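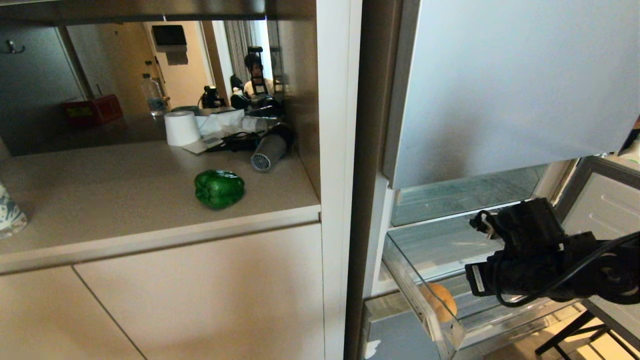 Start with the fridge task, as it's the one I get asked about most. Putting vegetables away sounds like the easiest job we could have picked. Say that, then point at the counter: one green pepper, an open fridge door, a clear drawer pulled out with something round already in it. The person teaching the task has to get a gripper over that drawer and down into it without catching the glass shelf above. Pause here and let people look before going on.

Who I am. Parvathi Menon, I run teaching and operator training at Caldeira. The slides on handover were made by Mulugeta Worku, who trained most of our operators and will take questions with me at the end. We work out of Voltville. Thank the organisers. Keep this under a minute.

What the talk covers. Two ways of showing a robot a task. The first is by hand, where you take hold of the arm and move it through the motion yourself. The second is by remote control, where you move a pair of small leader arms and the robot follows. We have used both and I'm going to say which one we'd choose for what.

By hand. Good for one arm and a short, simple motion. You feel the weight, you feel when you touch something. New people get it in a few minutes. The trouble is that your own body is in the way of the cameras, so the recording is full of elbows. It is also tiring. Ask who in the room has tried it (expect a few hands). Mention that we still use it for drawers and door handles, where feeling the pull matters more than the view.

Remote control. Slower to learn. We allow an operator 4 sessions before we keep anything they record. Most people overshoot at first, and they close the gripper too early because they can't feel the object. After that they settle down. The recordings are cleaner and you can do two arms at once. The software we use for this is Panulico, which is our own, and I'm not going to demo it today - see me afterwards if you want to.

Numbers slide. Over 2,000 recordings of kitchen tasks so far. The fridge task took 67 of those before we were happy with the instructions we gave operators. Be clear that this was a problem with the instructions and had nothing to do with the hardware. We had written "put the item in the drawer" and everyone did something different. One person placed things gently at the back. Another let go from above and let them fall. Both followed the instruction.

What we changed. The instruction sheet now says where the gripper should be when it opens, and what to do if the item rolls. It also says when a recording ends. Before that, some operators stopped as soon as they let go and others stopped after moving the arm clear of the fridge. If you only take one thing back to your own team, write down where a recording ends. 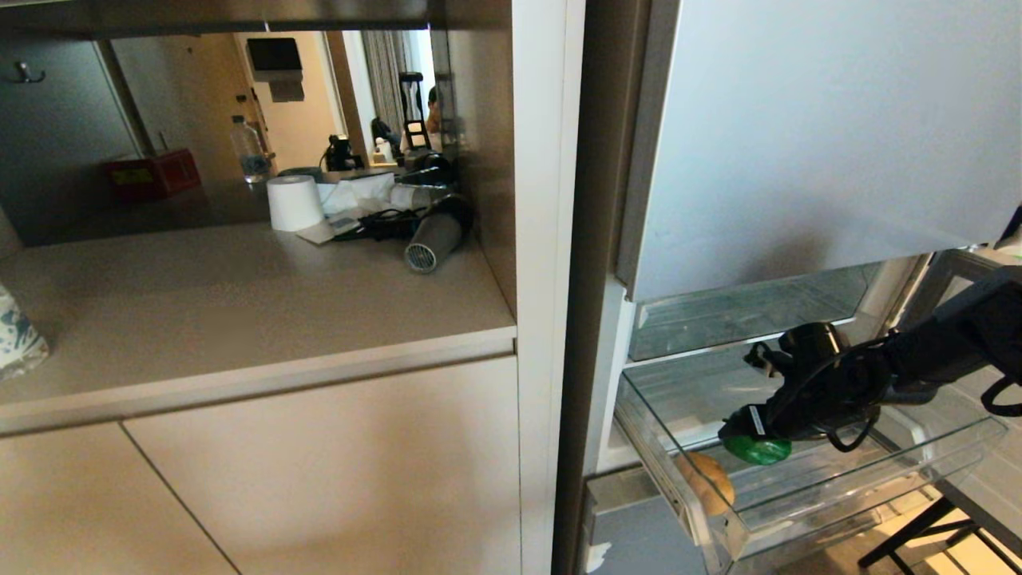
Clear drawers and glass shelves need their own few words. An operator watching a screen finds it hard to judge how far down the floor of a clear drawer is. The same goes for the front lip. We tell people to come in slowly, stop above the item, check the side view, then go down. It adds time to each recording and I think it's worth it. Mulugeta disagrees with me a bit on this and may say so. He would sooner let them go at a natural speed and throw out more takes.

Clutter. We used to clear every surface before recording. We stopped doing that at the Mitola flat, partly to save time and partly so that the recordings look like a place where people live. Things on the counter get moved between takes and that's fine. What we do keep fixed is the stand position and how far the fridge door is open.

Mistakes. Keep them, but label them. If an operator misses a grasp and picks the thing up on the second go, that is a useful recording. If they knock the shelf, we mark it and leave it out. Don't let people restart every time something goes slightly wrong, or all you'll have is perfect runs and no recoveries.

Breaks. 5 minutes in every half hour, and we hold people to it. The last takes before a break are usually the worst ones. (Cut this if running late.)

Questions. Likely ones: cost of the leader arms, whether left-handed operators do anything differently, how we pay operators. Mulugeta to take the second. If someone asks about gloves with sensors in them, we tried one pair in October and haven't got enough to say yet.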